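Why do cut sunflower stems stop taking up dye?

Asked by Jocelyn Carrier, 18 replies viewed

I stood cut stems in dyed water to follow uptake. The color rises for an hour, then stalls well below the leaves. Stems are cut in air with kitchen scissors.
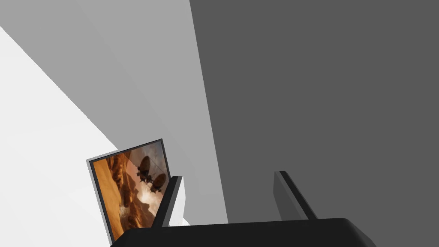
The same batch left in plain water also wilts by evening. Is the tissue dead, or is something blocking it?

2 answers

Vernon Doucette
Most likely air. The water column is under tension, so cutting in air pulls bubbles into the open vessels. Recut under water:
1. Submerge the lower stem.
2. Remove 50 mm with a razor blade. Scissors crush the vessels.

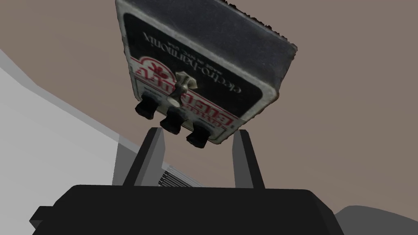
3. Move to the dye with the cut end still wet.
Bacteria also plug the cut surface, but that usually takes longer than an hour. 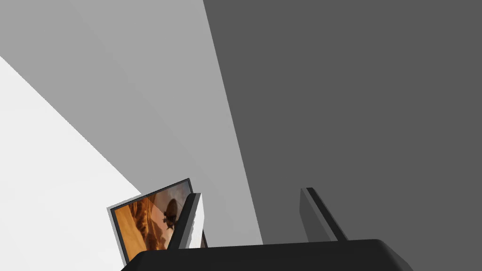
Gripper, fingers open

Hamisi Kombo
Try more dye. Mine worked in May.

Comment from Jocelyn Carrier: Recut under water as above. Dye reached the lower leaves in nearly 200 minutes. More dye made no difference.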